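Skallow Gallery: Cloth State Labels

Skallow is the part of our stack that looks at a piece of clothing and decides what state it is in. It doesn't move anything itself. It takes wide-angle frames from the wrist view, finds the garment, and hands the planner a label, a rough outline and a confidence value. The planner, Jaltent, picks the next fold from that.

Leilani Park wrote the first version in July, against plain towels on a gray table. It did well there and badly everywhere else. The set we use now is made of frames from ordinary rooms, with patterned bedding left as it was. It holds 3,350 labeled frames, of which 3,000 are for training. The rest are split between validation and a test set that stays closed until a release.

1. Label: spread, uneven
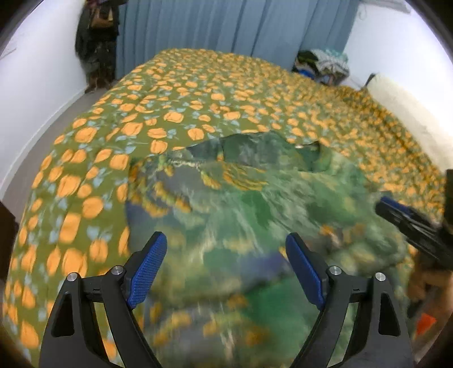

The segmenter goes wrong most often on a print over a print. Our old model worked from color clusters and was happy to join a green garment to a green sheet. The current one uses edges and local texture scale, so a large flower and a small brushstroke no longer end up in the same bin just for being close in hue. It is still weak where the cloth bunches up into soft folds. For this label the outline is allowed to be loose, and Jaltent treats it as a region to search for a collar or hem, with no grasp point attached.

Lens distortion is handled before any of this. We undistort only the central part and mask the dark corners. Undistorting the full circle cost us more time per frame than the segmentation did, and the corners never changed a label.

2. Label: folded, panels overlapping

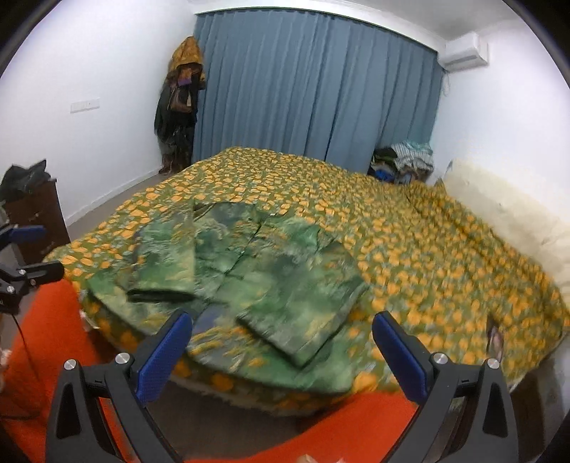
Layer order is a separate head on the network. Given two overlapping panels, it says which is on top, or says it can't tell. The "can't tell" output was added late and helped more than any other change to the model. Before that, Jaltent would get a confident wrong answer and plan a pull on the bottom layer. Now it asks for another view first.

A panel that reaches past the edge of the bed gets an extra flag – overhang – and the planner adds a small cost to any fold that would shift weight in that direction. The cost is set by hand. We tried learning it and the values drifted between runs.

3. Label: flat, sleeves in
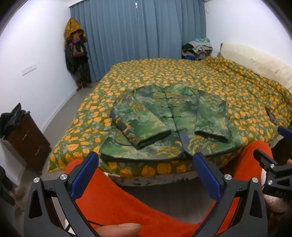

With the sleeves across the body and the front closure facing up, the keypoint model has plenty to work with. It looks for shoulders, cuffs, hem corners and the closure line. Cuffs in a darker color than the sleeve are easy. Self-colored cuffs are not, and there we fall back on the outline.

Symmetry is checked along the closure line, with a tolerance wide enough that two sleeves at different angles still pass. An earlier build failed those and sent the planner back to refold a jacket that was good enough.

Labels are reviewed in Stiner, our browser tool. Each reviewer gets batches of 100 frames, and every frame is seen by 2 people. Where they disagree, it goes to Leilani. Most disagreements are between "spread, uneven" and "flat", and the written rule for that is still being argued over. Export to the Rosenthal format works again as of the last build. Older exports have the overhang flag missing and should be made again.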